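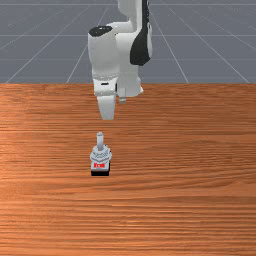
Reading Mountain Terrain: Notes for Session 3
Instructor: Sabina Rusnák
November 7, 2018

These notes go with the second half of the map packet. Bring the packet, a pencil and a ruler. The field day has moved from October to the spring, so the slope exercise will be done on paper.

1. Height and prominence

Elevation is the height of a summit above sea level. Prominence is how far you must go down from that summit before you can climb to a higher one. A peak can be high and have little prominence if it stands on the shoulder of a bigger mountain. On the packet map, Niliditz is the higher of the two named summits, but the saddle joining it to the main ridge is only 40 meters below the top. Figueroa is lower and stands alone. Most people looking up from the valley would pick Figueroa as the bigger mountain. 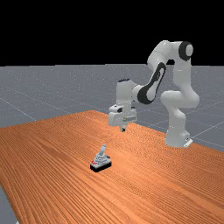

Saddles are worth marking before anything else. Circle each one in pencil and write its elevation next to it. If the saddle falls between two contour lines, give both values and leave it at that.

2. Contour lines

Every point on a contour line has the same elevation. Lines close together mean steep ground, and lines far apart mean gentle ground. Where lines cross a valley they bend into a V that points uphill. On a spur the V points downhill. Students mix these up every year, so check against a stream: the V on a stream always points toward its source.

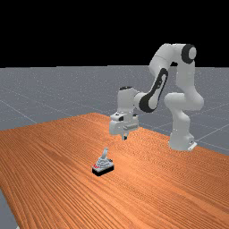

Spacing matters more than the number of lines. An even slope gives lines that run side by side at a steady distance, with small bends where the ground dips or swells. The tabletop's grain has much the same look, dense and parallel and slightly wavy, and on a map a pattern like that would mean a long, steep, regular hillside. A real hillside map usually has a break in it somewhere — a bench, a gully, a band of cliff. Look for the break first.

3. Ridges and rock type

Hard rock wears down slowly and tends to hold up the ridges. Softer rock is carried off and leaves the valleys.
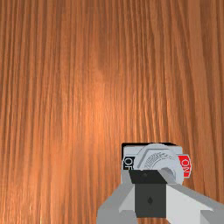
Layered rock that has been folded shows bands on a cut face. Bands that rise in the middle and fall off to the sides form an anticline, and a syncline does the reverse. Wood grain can help you practice following one band at a time: in the orange-brown surface, darker reddish-brown lines alternate with lighter amber ones, and they curve in places. Trace one band on the packet's cross section in the same way, end to end, before naming the fold.

For next week

Read the Culteck valley section of the packet. Otakar Trnka will take the session and will start with question 3, the profile from the river to Niliditz.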